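Stiruno Fleece Blanket, Large Leaf Print

Article 731. Sold by Farías Home Textiles, from our warehouse in Grakcombe.

Stiruno is the blanket we sell the most for the cold months, and customers order it again for a second bedroom or for a daughter who goes to study. It is a plush fleece, soft on both faces, with a pattern of large leaves on a cream and beige ground. The weight is medium. You can sleep under it alone in spring, and in winter it goes well on top of a duvet.

We have it in single and double size. The single is 126 cm wide and is good also for a sofa or a long armchair. For a bed where two persons sleep, please take the double, even if the bed is narrow, as each person pulls a little to his own side in the night.
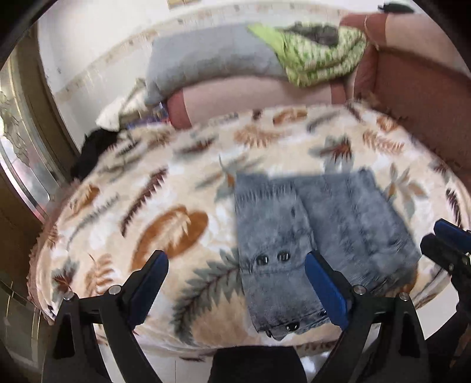
The fabric is 100% polyester, brushed and then sheared, so the pile stays short and does not come out in your hands. All four edges are folded and sewn with a double line. In the older model the edge was only cut and overlocked, and some customers wrote to us that it became wavy after washing. From June all the blankets we send have the new edge.

Washing

Wash at 30 degrees with a small quantity of liquid detergent. No softener, please. It makes the pile flat and the blanket loses part of its warmth. Do not wash it together with towels, because the fleece takes all the lint and you will be removing it for one week. Zippers should be closed if there are clothes in the same load. Dry it on a line or in the dryer on the lowest program. Never iron.

If the pile looks tired, brush it dry with a soft clothes brush, always in the same direction. 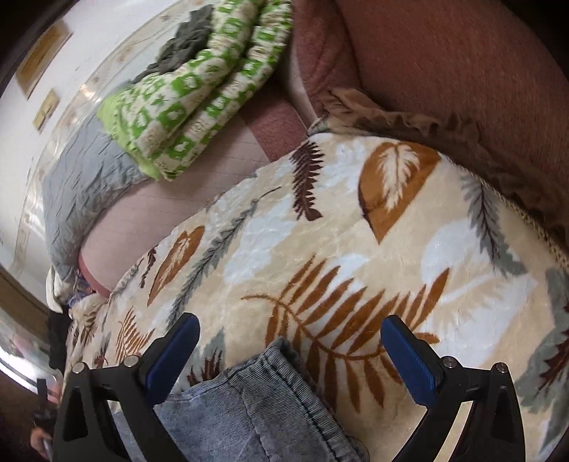
Stiruno, leaf print on cream and beige, with denim.

Colors

The leaf print is made in one color version only. We are asked often for a green one and for the moment we do not have it. If you prefer a blanket without pattern, look at the Flundedness line, which has the same fleece and the same sizes in plain cream, sand and dark gray. The two lines can be used together on one bed, but the cream of Flundedness is a little colder than the ground of Stiruno, and in daylight you will notice it.

Delivery and returns

Orders received before 2 p.m. leave Grakcombe the same working day. The blanket is sent folded in a paper band, inside a carton. It arrives a little compressed, so shake it and leave it open for some hours before you judge the thickness.

You can return it within 30 days if it is not washed. Hotels and guest houses can ask for a separate price list. We keep 2,000 pieces in stock before the winter season, and larger orders should be written to us by the end of summer.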